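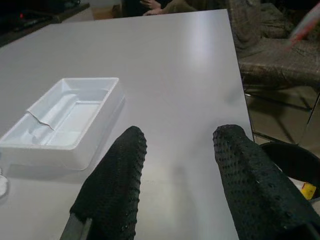 Clernora Home Textiles, Product Data Team

Products / Window Coverings / Roller Shades / Data card

# Roller shade catalog data, README

Maintainer: Precious Abella
Last updated: 2025-09-12

This folder holds the product records for the Welodar and Hikotley roller shade lines. The web store, the printed price book and the order desk all read from the same files. If a number is wrong here, it will be wrong in all three places.

## Files

- `shades.csv`: one row per shade, fabric and width
- `fabrics.csv`: fabric names, color codes, light-blocking grade, cleaning notes
- `brackets.csv`: which bracket goes with which tube
- `retired.csv`: rows pulled from sale, kept for warranty calls

There are 37 fabrics in the current set. Twelve of them are blackout grade. The others are split between light filtering and sheer.

## Fields in shades.csv

`sku` is the order number. Don't reuse one, even if the old shade was never sold.

`width_cm` is the full width of the shade with brackets. The fabric itself is narrower. Most complaints about light gaps come from people reading this as the fabric width, so the store page shows both.

`drop_cm` is the longest drop the tube will take. For Hikotley it stops at 160 in the heavier fabrics.

`mount` is `inside`, `outside` or `either`.

`lift` is `chain`, `spring` or `motor`. Chain shades must have a value in `tension_device`. The import will reject the row if it is blank. 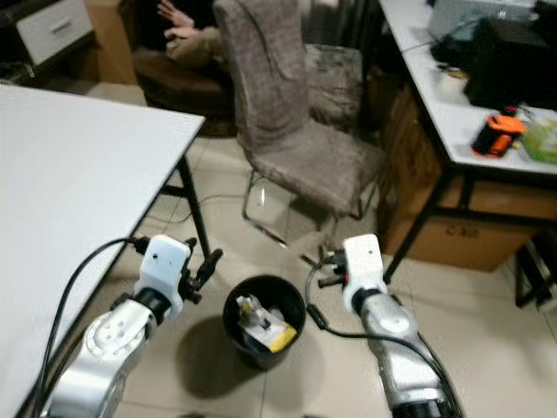 `lead_days` counts working days from the time the order is paid. Stock sizes are 12 and cut-to-size is 18. Motor shades take the cut-to-size figure whatever their width.

## Known problems

- The Welodar sheers were renamed in January. Some rows in `retired.csv` still use the old names.
- "Oat" and "Oatmeal" are two different colors. Please leave them alone.
- Bracket data for the Ocampo headrail is incomplete. Gonçalo Barros has the drawings and is filling in the missing depths.
- Return policy text is not stored here. It lives with the store pages.

## Making changes

Edit a copy, run `check_rows.py` and send the output along with your file. The script looks for duplicate order numbers, missing brackets and drops longer than the tube allows. It does not check spelling or prices.

Price changes go through the order desk first. Fabric changes need a swatch number in the `notes` column.

Save as UTF-8 with commas. Files saved from a spreadsheet sometimes lose the leading zero in the color code, and the check script will not catch that.

## Use

Dealers may copy the measurements and fabric names into their own listings. Cleaning notes should be copied in full. For anything else, ask Precious before you publish.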